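Starnska Student Robotics Program: Progress Report to the Inskip Education Fund
Reporting period ending in September

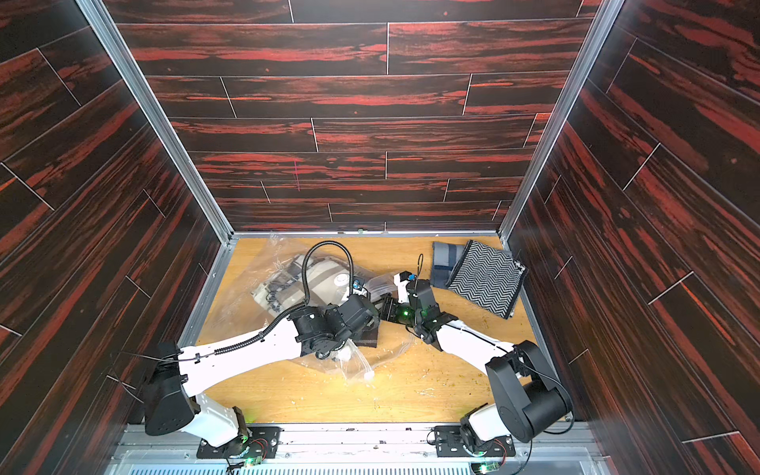 Photo: Starnska Student Robotics Program / Plistomska bench

1. Purpose of this report

This report is submitted under the terms of the equipment and instruction grant awarded to the Starnska Student Robotics Program. It covers student work on the two-arm cloth handling project, known within the program as Plistomska, together with enrollment, spending and plans for the coming term.

2. Work carried out

At the start of the period the students had two arms on a shared rail and no agreed method for running them together. Both arms now operate inside the paneled enclosure under one control program, Zilline, which was written by the senior group. The students chose fabric as their subject after a term spent on rigid blocks. Cloth folds, slips and catches, and a grip that holds one piece will drop another.

The current exercise uses several types of material. A checked textile in a clear plastic bag is placed on the left side of the work surface, and folded cloths, among them a black-and-white chevron piece, are placed on the right. Students are asked to plan a handover near the middle, where the two grippers come close together. Collision avoidance in that zone has taken more class time than any other topic — the original schedule allowed two sessions for it, and five were needed.

Bagged items remain the harder case. The film creases under the gripper and the students have not yet settled on a reliable place to take hold. Two groups are testing different approach angles and will report to the class before either is adopted.

3. Enrollment and instruction

Fifty-nine students are enrolled, in four groups. Instruction is led by Ermelinda Paiva, who also reviews the logbooks. Each group keeps its own log of settings, faults and repairs, and the quality of these entries has improved since the shared template was introduced. Attendance in the beginner group fell during the examination weeks and has since recovered.

4. Equipment and spending

Expenditure for the period was $3,522. The largest items were replacement servo motors, cable and gripper parts. Cable wear at the wrist was higher than planned for, and the students have rerouted the runs and added a cable check to the start of each session. Cleaning of the work surface has been added to the closing checklist. No change to the approved budget is requested.

5. Matters outstanding

The written safety procedure for two-arm operation is in draft and will be sent to the Fund once the school has approved it. The public demonstration has been moved to the following term so that the handover exercise can be included. The program also asks the Fund to confirm whether unspent travel money may be carried forward — a decision is needed before the regional competition entry is filed.

Supporting logbook extracts are available from the program office on request.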